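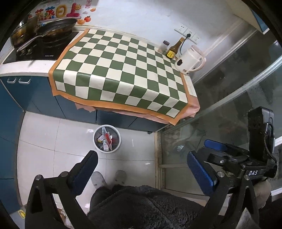
Home | Courses | Handouts | Readings | Contact

Week 3 handout: Browning, braising and the sauce at the bottom of the pan
Course notes, Evening Cookery Program, Molelthorpe
Posted Monday by the course tutor

Last week we covered knives, and most of you still have ten fingers, so we move on to heat.

Why brown anything?

Browning is a set of reactions between sugars and amino acids that gets going properly once the surface of the food is well above the boiling point of water. In Fahrenheit you want the surface somewhere near 300. Water boils at 212 and will not be argued with, so as long as the outside of your chicken is wet, the outside of your chicken is being steamed. It goes gray. Several of you produced gray chicken in the first session and described it as "rustic."

Dry the meat. Use paper towels, and more of them than feels decent. Salt it either right before it goes in the pan or at least 40 minutes ahead. In between those two times the salt has pulled liquid to the surface and the meat hasn't taken it back yet, so you have undone your work with the towels.

Crowding

Eight thighs do not fit in a ten-inch skillet. They can be made to touch the bottom, but the steam has no way out. Cook in two batches. The first batch can sit on a plate and will come to no harm. Keep the juices that collect on the plate, we want them later.

"Sealing in the juices"

Browning does not seal anything. You can test this at home by weighing a steak before and after, and the seared one will lose as much as the other, sometimes more. We brown for flavor and color. If you have a relative who believes in sealing, I suggest passing the potatoes and changing the subject.

Fond and deglazing

The brown stuff stuck to the pan is called fond. It is the best thing you have made so far. Pour off most of the fat, leave the fond, add a splash of stock, wine or plain water, and scrape with a wooden spoon while it bubbles. If the fond is black, stop. Black fond makes a sauce that tastes like a house fire, and no amount of butter has ever talked it round.

Nonstick pans make very little fond. That is what they are for.
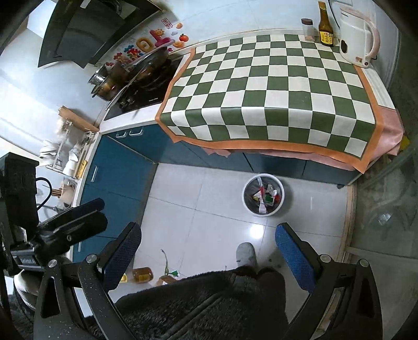 Moving on to braising proper. The liquid should come halfway up the meat, no further. If it covers the meat you are making stew, a fine dish, but it's week 5. For the class recipe we use 700 ml of stock to eight thighs in the wide Mallo pots. At home your pot will be a different width, so go by the halfway line and ignore the number.

Bring it up to a simmer, then turn it down until you see a bubble every second or two. Lid on, slightly crooked. Tough cuts need time for the collagen to turn to gelatin, and a hard boil will squeeze the meat dry long before that happens. Impatience is the commonest fault in this room, closely followed by lifting the lid.

Reducing

Take the meat out before you reduce. Wide pan, lid off, medium-high. Add the plate juices now. The sauce is ready when a spoon dragged across the bottom leaves a track that closes slowly. Do not add salt until you have finished reducing. The water leaves and the salt stays, as the Thursday group learned at some length.

Reading

Renaud course reader, pages 141 to the end of the chapter. Skip the box on pressure cookers.

For next time

Braise something. Write down what cut you used, how long it took, and the point at which you got bored and turned up the heat. Bring your own apron.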